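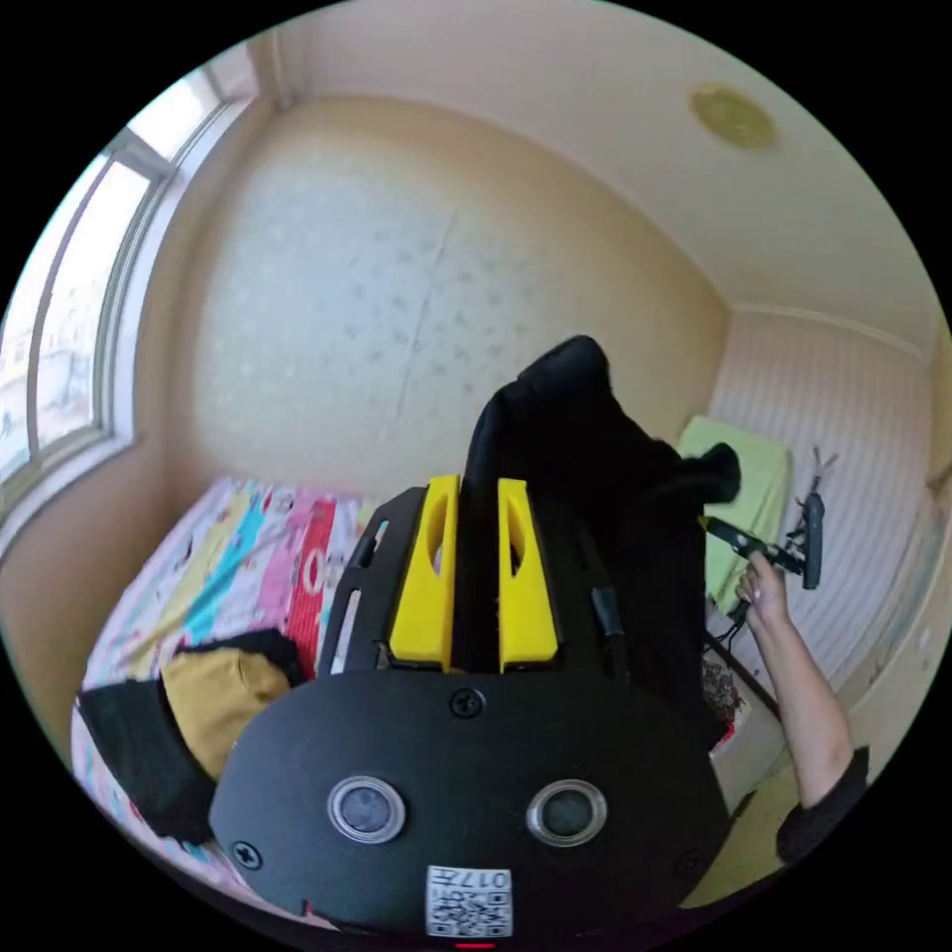

From: Shona Sutherland
To: Cumemby allotment and garden list
Date: 14 August 2026
Subject: Re: [cumemby-garden] Tomatoes splitting, and the water schedule

Hacer,

I'll take your questions in order and leave the part about the gate for the end. Your message is quoted below, trimmed a bit.

> On Wednesday Hacer Canpolat wrote:
>
> Nearly every ripe tomato on my two end plants has split around
> the stem. The cherry ones are fine. Nii says it's the watering
> and Elif Naz says it's the variety. Is it worth picking them
> green? Also, are they safe to eat once they crack?
>
> Second thing, the schedule on the shed door still says July.
> Are we on the same evenings or not? I came down on Monday and
> the tap was off.

On the splitting, I think Nii and Elif Naz are both partly right. We had that long dry spell and then two heavy rains close together. The fruit takes up water faster than the skin can stretch, and it goes at the shoulders first. The big slicing types do it worse than anything with a thick skin. I had the same trouble with Bayram last year, which is what I believe you have on that end. I got the seed from Tülin and I still grow it for the taste, but I now put it in the row with the deepest mulch.

Picking early works. They don't have to be green. Once you see a blush of pink at the bottom, take them in and leave them on a counter out of the sun, stem side down. Mine take six days or a little less to color up. I can't tell the difference in a sauce. In a sandwich I can, slightly.

Cracked ones are fine if the crack is dry and healed over. If it's fresh, eat it the same day. Anything with mold in it, or a sour smell, or flies, goes in the compost. I wouldn't can the cracked ones. Cut out the bad part and freeze the rest if you have too many.

For the plants themselves, water deeply twice a week at the base and leave them alone in between. A light sprinkle every evening keeps the roots near the surface, and then every rain is a shock. Straw helps. There are still a few bales behind the shed and anyone on this list can use them. Please take from the open bale first.

Don't strip the leaves off the lower half to let the sun in. I know the Trostano leaflet says to, and I did it one year and got sunscald on everything facing south. Take off what's yellow or touching the soil and stop there.

On the schedule, sorry, that one is mine. The August sheet is printed and it's sitting on my kitchen table. The evenings are:

Plots 1 to 10: Monday and Thursday
Plots 11 to 20: Tuesday and Friday
Plots 21 to 31: Wednesday and Saturday

No watering on Sunday except seedlings, by can. This runs through August 31. The September sheet will depend on the rain.

The tap was off on Monday because the washer in the lower valve had gone and Nii shut it at the main. He has put in a new one. It still drips if you close it hard, so close it until it stops running and no further. The handle is stiff for the first quarter turn and then it's loose.

If you use the long green hose, drain it before you coil it. The Grekel connector on the end is the second one we've bought this year and it's already hard to get off. A bit of petroleum jelly on the thread would do it good if someone has some at home.

Elif Naz also asked me about blossom end rot, so for anyone else wondering: dark leathery patch on the bottom of the fruit, usually on the first ones of the season. It's mostly uneven watering again. Eggshells won't fix it this year, they break down too slowly. Pick off the affected ones and the later fruit is usually all right.

The gate. It has been left unlatched overnight at least twice this month and something got into the beans on plot 14. Rabbits, from the look of the stems. You have to lift the latch side slightly and push until it clicks. Tülin has offered to plane the post when it dries out, probably the last week of the month.

Seed swap is still planned for September, date to follow. If you want to save Bayram, pick the best fruit from the plant that cracked least, let it go a little past ripe, and ferment the seeds in a jar of water for a couple of days before you rinse and dry them. Label the envelope. Last year I had more than 31 envelopes and a good many just said "tomato."

Hacer, I'll bring the schedule down tonight and can look at your plants at the same time, if you're there. I should be at the shed by seven.

Shona

--
cumemby-garden mailing list
To leave the list, send a blank message with "unsubscribe" in the subject line.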